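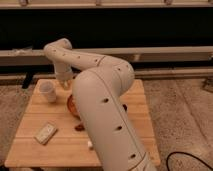

Has anyone paid for the care plan on a solid wood table and got something back for it? Dekunero want £71 on top of the table price, for which you get six years of cover, a bottle of Skundeo oil and a cloth. The salesman in the Pravlow shop kept telling me that solid wood "must be fed" or it will split. I have eaten off wooden tables all my life and never fed one. What I'm after is a top of light, honey-coloured planks like the one in the photo, where you can see the seams running across, and he said the seams were the very places it would go first. He would say that with a form in his hand. Is there any truth in it, or do I keep my money?

*gatepost_and_sons*

---

Keep your money. I bought the plan with my sideboard from them. A mug left a ring, I rang up, and was told rings count as "gradual damage". I asked how gradual a mug is. They said they'd log my comment.

*mrs_thimble*

---

> wood "must be fed"

This one gets my goat. The tree is dead. Oil on a table top is there to slow down water and gravy getting in, and to make it look nice. Wood takes up damp from the air and gives it off again, oil or no oil, and the boards get a bit wider and a bit narrower across the grain as it does. If the maker left room for that, fine. If he screwed it down tight to the frame, it may well split, and you could pour Skundeo over it by the bucket without changing that.

So ask how the top is fixed. Slotted brackets or wooden buttons, good. If the salesman doesn't know, get on the floor and look.

*oldbenchdog*

---

Going to disagree with some of this. Oil does slow down how fast the damp goes in and out, so a top that's been kept up has an easier time of it when the heating goes on. It isn't magic but it isn't nothing. I do ours every March and it's had no trouble in 19 years.

*larchlap*

---

I had an aunt who credited her knees to a copper bracelet. Your table might have had no trouble anyway. Did you have another one you didn't oil?

*oldbenchdog*

---

No, because I'm not running a laboratory, I'm running a kitchen.

*larchlap*

---

Can we go back to the plan itself. Has anyone read the terms? I have the Dekunero leaflet here from when I nearly bought a bed. Cover is for "sudden and accidental staining, burns and breakage". Then on the back: not splits, not warping, not fading, not joints opening. So the man frightened you with splitting and then tried to sell you something that doesn't cover splitting. I'd also check the claim limit and how many days you have to report things, mine said 6 days and I don't think I'd notice a stain behind the fruit bowl in that time.

And if the joints open up in the first year or two on a table that's been used normally, I'd be going to the shop about faulty goods before I looked at any plan. You shouldn't have to pay extra for a table that holds together.

*small_print_sid*

--- 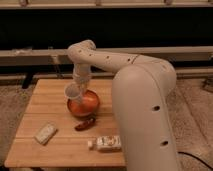
The oil is what I'd query, more than the cover. Skundeo is sold as "food safe, heat proof, lasts for years" and I can't see how one bottle does all three for one price. I put it on two offcuts last summer, same board sawn in half, with plain boiled linseed on the other two. Left a hot cup and a dab of beetroot on each overnight. The beetroot marked all four. The cup marked all four. The Skundeo ones smelt of oranges, I'll give it that. For anyone with a wooden table like the one in the second photo, I'd want to know what's on it already before adding any oil at all. If it's varnished, oil will just sit on top and go sticky, and you'll spend an afternoon with white spirit getting it off again. Put a drop of water somewhere it won't matter and see whether it soaks in.

*halfpint_joiner*

---

Two offcuts is not much of a test. And how long did you leave it to cure? The tin says a fortnight before anything hot goes near it.

*larchlap*

---

Four days. Fair point. I could try again and wait, but if I have to keep cups off my table for a fortnight I want that on the front of the tin in big letters.

*halfpint_joiner*

---

Just to add the other side, my brother-in-law did claim on a plan with a different shop (Mak, the one on the ring road). Candle went over, burn the size of a plum. They sent a chap out who sanded and filled it and you have to hunt for it now. He'd paid less than you're being asked, mind. Whether he'd have paid a local chap any more than that for an hour's sanding I couldn't say.

*mrs_thimble*

---

Went back to Pravlow this afternoon. Asked how the top was fixed and he had to go and find someone. She turned out to know her stuff and tipped one up for me: slotted brackets all round. I asked her about the feeding and she pulled a face. Told them yes to the table, no to the plan, and he then offered me the plan for half price, so I'd like to know what it was worth at full price.

Will buy a tin of something plain. £100 says someone here is about to tell me which one is wrong.

*gatepost_and_sons*

---

Not linseed on a pale top, it goes yellow.

*larchlap*

---

It goes slightly warmer. Do a patch underneath first and look at it in a month.

*oldbenchdog*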